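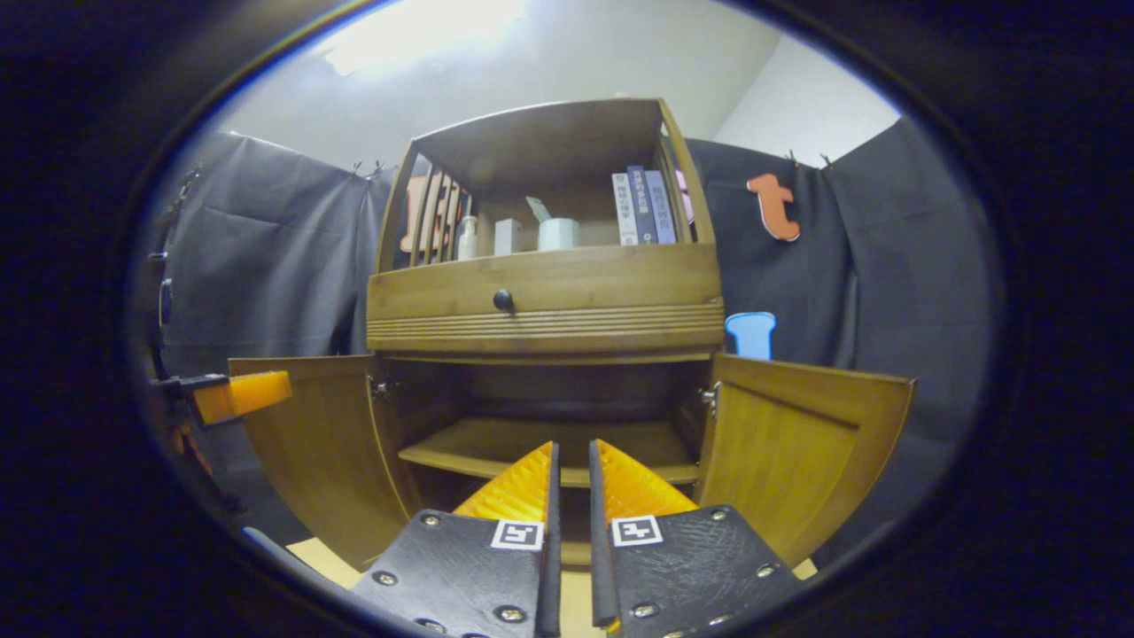
I've been helping out at our school's robotics club in Bristada since September, and I've come round to the view that we should stop handing out so many prizes for speed. I know, I know – the kids love a stopwatch. But the Gromeo league gives 100 of its 155 points to the timed run, and you can guess what that does to a club that meets for an hour after lessons. Everything that isn't the timed run gets dropped. Last month I wanted us to try a plain household job, something like a wooden cabinet with both its lower doors wide open and a shelf inside to reach, and two of the older ones asked me straight off how many points it was worth. None, as it happens, so back to the mat we went.

I don't blame them at all. I'd have asked the same at twelve! What bothers me is who drifts away. The quiet ones who like fiddling with a sensor for 40 minutes to see what it does have no way of scoring for that, and by spring they've usually gone off to chess or drama.

The Hultitz meet does it differently. Every team gets 20 minutes at a table with a judge to talk about a thing that went wrong, and it counts as much as the driving. Our lot moaned all the way there and then talked so much they had to be asked to leave the table (I was so proud I bought chips for everyone).

People tell me sponsors want a race because a race is easy to watch. Maybe so. Kwok paid for our kit and has never once asked where we came, only whether we needed more batteries. We did, by the way. We always do.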